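Workshop Tips: Picking a Gripper for Taking Computers Apart

If you have ever wanted an arm to pull memory sticks for you, welcome, you are my kind of person! We have been trying grippers on old desktop towers at the Mundport bench for a while now, and these are the tips I keep repeating to everyone who stops by.

Start with the tower on its side. Panel off, board facing up, everything reachable from straight overhead. An arm that has to come in sideways spends half its time dodging the drive cage, and you spend yours rewriting waypoints. Push the case up against something fixed to the table too, or the first firm tug on a card will slide the whole thing an inch and every taught position goes with it (ask me how I know).

Pick fingers by the part, then pick the gripper. Wide flat fingers look sturdy and feel great on a power supply or a drive carrier, but they won't fit between two memory slots. Narrow fingers get in nicely and then slip on anything heavy. We ran a Flernine two-finger parallel gripper against a Vonel with the same stroke, and on the bench they were closer than I expected. The Flernine closes more softly, so I like it near the CPU socket. The Vonel has more squeeze and wins on drive carriers, hands down.

Before you let anything close near a socket, hover first. Bring the fingers down over the spot, stop well clear, and walk all the way around the table to look from every side. Two minutes, every time.

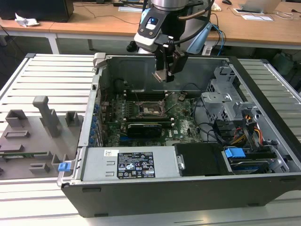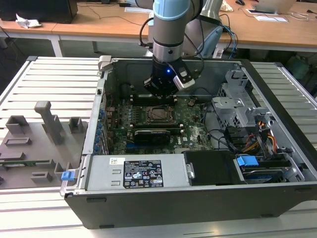
Cables are the sneaky part. Power wires spring back after you move them, and a thin black one against a dark heatsink is hard for a camera to pick up. Tie back what you can with soft hook-and-loop strips. Twist ties leave sharp little ends, and they'll snag a glove or a finger pad sooner or later.

Mind the arm's own cable as well. Leave enough slack at the wrist for the full turn you plan to use, then run the joint back and forth slowly with the gripper empty while you watch the loop. If it drags across the case rim, move the tie point up the arm.

Print your parts holders! A plate with a raised holder for each piece beats a tray by a mile. The arm always sets the part down in the same place, and you can test a grip on the holder before risking it on a motherboard. Add a small chamfer to the mouth of each slot. Ours took 530 grams of filament in plain gray, and I'd do gray again because shiny filament drove the camera nuts.

Speaking of cameras: turn off the overhead light nearest the bench and see if detection improves. Bare sheet metal throws glare all over the place. A cheap diffuser helped us more than the new Tran controller did, though I love that controller for how quickly it stops when you lean on the arm.

Keep a log, even a messy one. Ours is a spiral notebook with the part, the finger set, the force setting and whether it slipped. We're closing in on 2000 grips and the oldest pages are still the ones I flip back to most. Write down the finger pads as well. We changed ours one Tuesday, forgot to note it, and spent the next session blaming the software.

Next on the bench are some softer pads for the memory latches, which still pop open a little harder than I'd like.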